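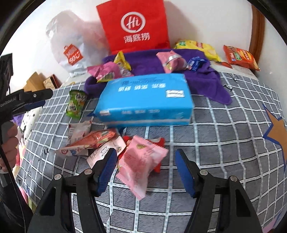
Inspection of the sorting station, Elau packing room, 2023-12-14. Filled in by Liliana Farina, checked together with Johanna Stöckli. Since November the packets are picked with grippers at this station, and people who packed by hand before now have other tasks. A quilted cover gives a soft base, but a small packet with serrated ends can twist between the open jaws, as the pink one does, so points 2 and 3 need attention.

1. Jaws open and close without noise – OK
Comment: 93 cycles tried.

2. Blue pads on the fingertips clean and firmly fixed – OK
Comment: Please wipe them at each shift change. It was forgotten two times.

3. Fingers stay away from the joints – NOT OK
Comment: The colleagues from hand packing are used to being quick, and they reach in to turn a packet. We ask them to open the jaws and wait.

4. Cables out of the walking way – OK

5. Breaks and rotation – PARTLY
Comment: The plan says change after 24 minutes. On the late shift nearly 4 people out of the team stayed longer. Their wrists are less tired than before, they told us, but the eyes more.

6. Training signed by everybody – NOT OK
Comment: Two signatures missing. The Clamov sheet is only in English, and Johanna will translate it.

Open from last time: form 773, new lamp for the Naso side. Still not delivered.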